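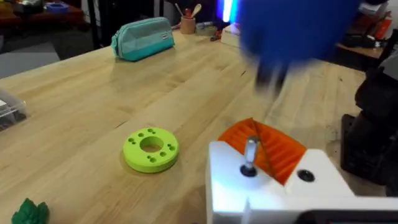
Cúc Mạc writes that the bench at Galtness has held its surface through heavy shared use, and she asks that this review say so.

The Grevau bench top is supplied in pale glued strips, ready for oiling. Our workshop at Mota has used one for 30 weeks for light assembly and printed parts.
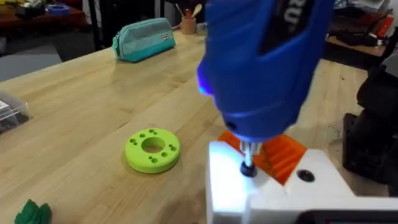

Does the top need oiling before first use? Two thin coats are advised, with a day between them.

Small screws are easy to find against the light wood - a real benefit in fastening work. Glue marks remain visible and should be wiped promptly.

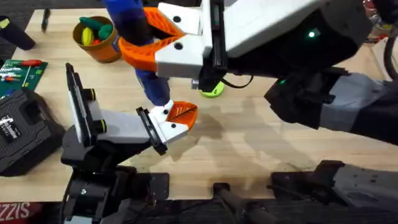 Butcher-block top in use, light wood finish.

Recommended for shared workshops.

941 shares | 2 comments
Last updated June 4, 2022
Contact | Back to top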